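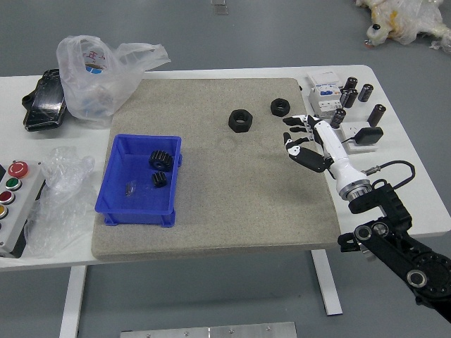 Bin task, gears in, nuts still out on the board.

Lists > Tremstead > Manipulation > Thread

Previous | Next | By thread | By author | Search

From: Cinzia Russo
To: tremstead-manipulation
Subject: Re: How many more of the nuts?

Stelios Stergiou wrote:
> We've got 100 takes of the gears going into the blue bin and 30 of the
> nuts. Farah wants the two even before training starts again. Can
> whoever has the afternoon slot do nuts only? Also, does it matter
> where they start on the board? Mine are all in the same spot.

It matters, yes. A model fed your 30 will become the world's leading expert on one patch of grey speckle. Please move both nuts between takes, and turn them a bit while you're at it. Black hexagons on a grey board look easy until the fingers come down across the corners.

I can do 50 this afternoon. My plan is to leave both gears in the bin, as in the picture, and vary only the nuts — small one first for half the takes, large one first for the rest. Sandro prefers an empty bin at the start. Sandro is welcome to fish the gears out himself.

Two requests:

Keep the failed grasps. Manaia found 2 in the deleted folder and they were the most interesting thing in there. Mark them "fail" and leave them be.

Don't tidy the capacitors or the shopping bag off the table halfway through a set. Either they stay for the whole set or they go before take one.

Stelios, could you send me your episode names so mine don't overwrite them again?

Cinzia

Contact the list owner | Copyright Tremstead | Back to top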